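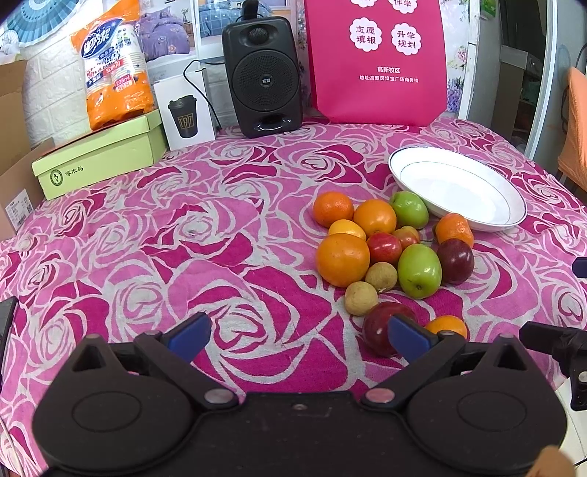
Liswood fruit swap returns for a second winter

2025-02-08

Got more oranges than you can eat? Bring them along! The Liswood fruit swap is back, and last year's turnout of 166 neighbors has organizer Quang Kiều dreaming big. "People drove over from Bunville with trunks full of citrus," he says – and plenty went home with apples instead.
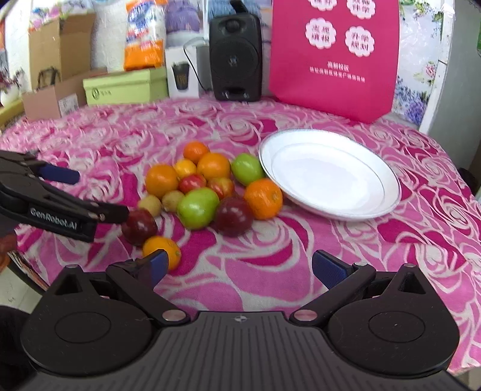 Oranges, apples and kiwis on a rose-patterned cloth.

Entry is free, and the first 100 visitors get a recipe booklet. A summer swap, all berries and peaches, follows in July.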